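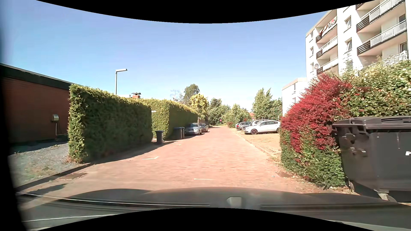
Was ist ein Rückruf beim Auto?

Bei einem Rückruf sagt der Hersteller den Besitzern, dass an ihrem Auto etwas fehlerhaft sein kann und in der Werkstatt geprüft oder repariert werden muss. Die Reparatur kostet die Besitzer in aller Regel nichts.

Das Wort klingt, als müsste man sein Auto zurückgeben. Meistens ist es aber nach ein paar Stunden fertig und man fährt wieder nach Hause. Manchmal muss nur eine Schraube nachgezogen oder ein neues Computerprogramm aufgespielt werden.

Wie kommt ein Fehler in ein neues Auto?

Ein Auto besteht aus mehreren Tausend Teilen. Die Firma, deren Name vorne draufsteht, baut viele davon gar nicht selbst. Sie kauft sie bei anderen Firmen ein, die Zulieferer heißen. Der eine Zulieferer macht Sitze, der nächste Scheinwerfer, ein dritter nur Schläuche. In der Autofabrik werden die Teile zusammengesetzt.

Fehler können an vielen Stellen entstehen. Eine Maschine ist falsch eingestellt und bohrt ein Loch zu groß. Ein Kunststoff wird bei Kälte spröde, und im Labor hat man es nicht bemerkt. Jemand hat sich beim Zeichnen eines Teils verrechnet. Oder zwei Teile sind jedes für sich in Ordnung, reiben aber aneinander, wenn das Auto fährt.

Bevor ein neues Modell verkauft wird, testen die Ingenieure es lange. Sie fahren damit durch Hitze und Schnee und lassen Türen von einer Maschine immer wieder auf- und zuschlagen. Trotzdem findet man so nicht alles. Manche Fehler zeigen sich erst nach Jahren, und manche nur dann, wenn mehrere Dinge zusammenkommen.

Ein Rückruf von Anfang bis Ende

Am besten versteht man die Sache an einem Fall. Die Firma Jatesmont baut einen kleinen Wagen, der Sarnar heißt. Die Gurtschlösser dafür liefert die Firma Lại. Ein Gurtschloss ist das Teil neben dem Sitz, in das man die Metallzunge vom Gurt steckt, bis es klickt.

An einem Montag meldete eine Werkstatt in Arkura ein Problem. Bei einem Sarnar klickte das Gurtschloss hinten links, hielt den Gurt aber nicht richtig fest. Wer kräftig zog, hatte die Zunge wieder in der Hand. Ein paar Tage später kam von einer anderen Werkstatt die gleiche Meldung. Nun waren es zwei Autos.

Zwei Autos sind wenig. Bei einem Sicherheitsgurt geht man einer solchen Meldung aber gleich nach. Jatesmont ließ sich die beiden Gurtschlösser schicken und schraubte sie auf. Innen sitzt eine kleine Feder, die einen Riegel nach vorn drückt. Bei beiden Schlössern war die Feder zu kurz.

Jetzt musste Jatesmont herausfinden, in welchen anderen Autos solche Federn steckten. Dafür gibt es Listen. Auf vielen Teilen ist eine Nummer eingeprägt oder aufgeklebt, und in der Fabrik wird gespeichert, welche Teile in welches Auto kommen. Lại sah in den eigenen Listen nach und fand die Lieferung mit den kurzen Federn. Die Gurtschlösser daraus waren in 738 Autos eingebaut worden.
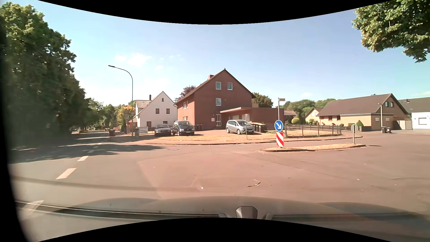
Alle anderen Sarnar hatten Schlösser aus früheren oder späteren Lieferungen und brauchten keine Reparatur. Deshalb betrifft ein Rückruf oft nur einen Teil der Autos, obwohl sie von außen genau gleich aussehen.

Auseinanderhalten kann man sie an der Fahrgestellnummer. Jedes Auto hat so eine Nummer, und keine wird zweimal vergeben. Sie besteht aus 17 Buchstaben und Ziffern und steht in den Fahrzeugpapieren. Außerdem ist sie am Auto selbst angebracht. Bei vielen Wagen kann man sie von außen durch die Windschutzscheibe lesen, ganz unten am Rand. Die Buchstaben I, O und Q kommen darin nicht vor, weil man sie zu leicht mit der Eins oder der Null verwechselt.

Wie erfahren die Besitzer davon?

Der Hersteller weiß oft, an welchen Händler er ein Auto geliefert hat. Wem es heute gehört, weiß er häufig nicht, denn Autos werden weiterverkauft. Bei einer Behörde ist jedoch gespeichert, auf wen ein Auto angemeldet ist. Mit ihrer Hilfe können die Briefe an die richtige Adresse geschickt werden.

In einem solchen Brief steht, welches Teil betroffen ist, was schlimmstenfalls passieren kann und was man nun tun soll. Im Brief von Jatesmont stand zum Beispiel, dass bis zur Reparatur niemand auf dem Platz hinten links sitzen soll. Dann folgte eine Telefonnummer, unter der man einen Termin in der Werkstatt bekam.

Manche Fehler sind so gefährlich, dass man das Auto sofort stehen lassen soll. Auch das schreibt der Hersteller dann in den Brief. Bei anderen Fehlern reicht es, in den nächsten Wochen einen Termin zu machen.

Was macht die Werkstatt?

Die Werkstatt bekommt vom Hersteller eine Anleitung und die neuen Teile. In der Anleitung steht jeder Handgriff, auch wie fest eine Schraube angezogen wird. Beim Sarnar wurde der Sitz hinten ausgebaut, das alte Gurtschloss abgeschraubt und ein neues eingesetzt. Danach zog die Mechanikerin oder der Mechaniker mehrmals am Gurt und trug die Reparatur in den Computer ein. So kann der Hersteller sehen, welche Autos schon erledigt sind.

Die alten Gurtschlösser durften die Werkstätten nicht wegwerfen. Sie wurden gesammelt und an Lại geschickt. Dort wollte man wissen, warum die Federn zu kurz geraten waren. Es lag an einem abgenutzten Messer in der Maschine, die den Draht abschneidet. Lại prüft die Länge der Federn seitdem an jedem Morgen, bevor die Maschine losläuft.

Warum dauert es so lange, bis alle Autos repariert sind?

Vier Wochen nach den ersten Briefen waren 390 Autos in der Werkstatt gewesen. Danach ging es langsamer. Im September fehlten immer noch 77.

Dafür gibt es verschiedene Gründe. Manche Leute waren umgezogen und hatten ihre neue Adresse noch nicht gemeldet. Andere hielten den Brief für Werbung und warfen ihn ungelesen weg. Einige Autos waren ins Ausland verkauft worden. Und ein paar Besitzer dachten, der Gurt halte doch, also könne die Sache warten.

Dann werden neue Briefe verschickt. Wer auf mehrere Briefe nicht reagiert, kann Ärger mit der Behörde bekommen. Bei einem gefährlichen Fehler darf sie verbieten, dass das Auto weiter auf der Straße fährt.

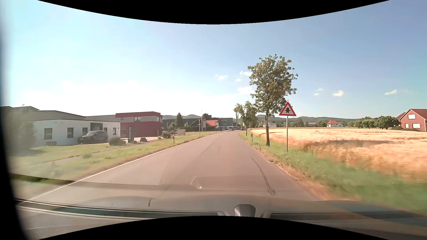
Quyên Đinh hat uns geschrieben, bei ihr zu Hause habe der Brief zwei Wochen lang unter den Zeitungen gelegen. Sie wollte wissen, ob man auch ohne Brief herausfinden kann, ob das eigene Auto betroffen ist. Man kann. Viele Hersteller haben auf ihrer Internetseite ein Feld, in das man die Fahrgestellnummer eintippt. Dann erscheint, ob für das Auto ein Rückruf offen ist. Auch in der Werkstatt kann man danach fragen. Besonders sinnvoll ist das, wenn die Familie einen gebrauchten Wagen kauft.

Von Hiếu Tạ kam die Frage, ob eine Firma mit vielen Rückrufen schlechte Autos baut. So einfach lässt sich das nicht sagen. Eine große Firma verkauft mehr Autos und hat deshalb auch mehr Gelegenheiten, Fehler zu machen. Manche Firmen rufen schon bei einem kleinen Verdacht zurück, andere warten länger. Wer etwas über eine Firma erfahren will, sollte auch darauf schauen, wie schnell sie einen Fehler zugibt und behebt.

Wer bezahlt das alles?

Zuerst bezahlt der Autohersteller. Er kauft die neuen Teile, verschickt die Briefe und gibt den Werkstätten Geld für ihre Arbeit. Wenn der Fehler bei einem Zulieferer passiert ist, verlangt er das Geld oft von ihm zurück. Darüber wird manchmal lange gestritten, auch vor Gericht. Jatesmont und Lại haben sich geeinigt und die Kosten geteilt.

Gibt es Rückrufe auch bei anderen Sachen?

Ja, bei sehr vielen. Spielzeug wird zurückgerufen, wenn sich kleine Teile lösen, die ein Baby verschlucken könnte. Bei Lebensmitteln kann ein Stück Plastik in die Packung geraten sein, oder auf dem Etikett fehlt der Hinweis auf Nüsse. Auch Fahrradhelme, Wasserkocher und Kindersitze waren schon dabei. Im Supermarkt hängt dann oft ein Zettel am Eingang oder an der Kasse. Wer so etwas gekauft hat, kann es zurückbringen und bekommt meistens sein Geld wieder.

Wörter zum Nachschlagen

Hersteller: die Firma, die ein Auto baut und unter ihrem Namen verkauft.
Zulieferer: eine Firma, die Teile für den Hersteller macht.
Fahrgestellnummer: die Nummer, an der man jedes einzelne Auto erkennt.
Gurtschloss: das Teil am Sitz, in dem der Gurt einrastet.
Behörde: ein Amt des Staates, das zum Beispiel darauf achtet, dass Autos sicher sind.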